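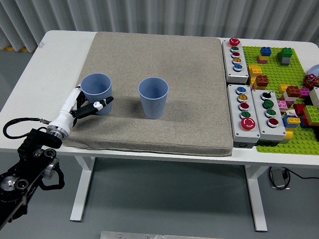
Ticket 782 — Anadura table pad keeps creeping forward
Opened by: Nuria Alcaraz, Dedcombe
Sent to: Verkenum customer help
Status: open, waiting on customer

Hi again! I'm the one who wrote in March about the pad arriving folded. The creases went away on their own, so thanks for that tip, but now I've got a different problem and I'm hoping you've run into it before.

The pad is the big square one in beige-gray, with the rounded corners. It's on the left and middle of our white table, and it won't stay put. I line it up in the morning and by lunch the front edge is sticking out past the table. It's only a little, but I catch my sleeve on it every time I walk by, and then of course it moves some more. To the right of it I've got three push-button boxes (the gray-and-white Kadrić ones) and then a green baseplate for building bricks, so there isn't much room to shove things sideways.

We keep light blue plastic cups on the pad, the kind with the ribbed sides. They weigh next to nothing, so I really don't think they're what's moving it.

What I've tried so far:

Wiped the tabletop with a damp cloth and let it dry. Seemed better for a day, then back to creeping.

Turned the pad a quarter turn. No change at all, except now the edge that used to be in back is the one catching my sleeve.

Vacuumed the underside. I got a surprising amount of lint off it! It held for the whole afternoon and I got my hopes up, and the next morning it had crept again.

Moved the button boxes up against the right side of the pad to wedge it. It still slid forward, and two of the boxes went crooked with it, so I've put them back where they were. I like the five-button one in front turned so its big red button is closest to me, and the long one behind it the other way, with the big red one at the back. Please don't tell me to rearrange those, I've finally got used to them.

Update, 7 p.m.

Your colleague called (very nice, very patient) and asked if the pad might be too large for the table. I measured it and it matches the size on my order, so I don't believe I was sent the wrong one. She also asked what else is on the table and whether any of it gets bumped a lot. Mostly the bricks, I'd say. They get pushed around, stacked up, taken apart again, and the whole table gets a jiggle when somebody presses down hard on one.
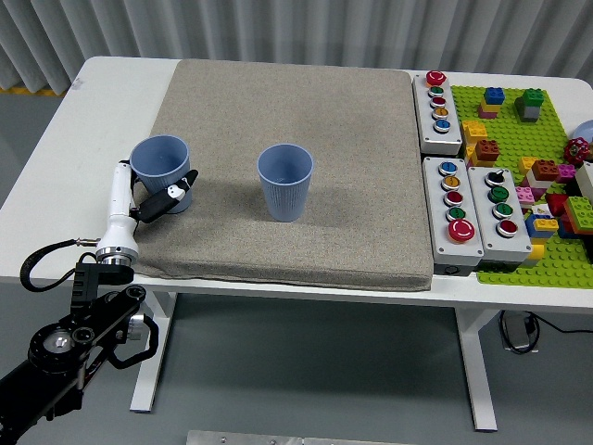
Can I put double-sided tape under an Anadura pad?

Use removable tape only, in short strips near the corners, and peel it off slowly when you want to wash the pad. Permanent tape can pull fibers out of the underside.

Update, next morning

Okay, so I copied that in from your help page to keep it all in one spot. I did the removable tape last night, one strip at each corner, set back far enough that it doesn't show. The pad hasn't budged yet, but I've been fooled by a good first morning before, so please leave the ticket open for 6 more days.

One more thing while I have you — do you sell the non-slip mesh by the piece? The only one I found on your site is a long roll, and I need enough for one pad. If there's a smaller size, just add it to my account and I'll pay when it ships.

Nuria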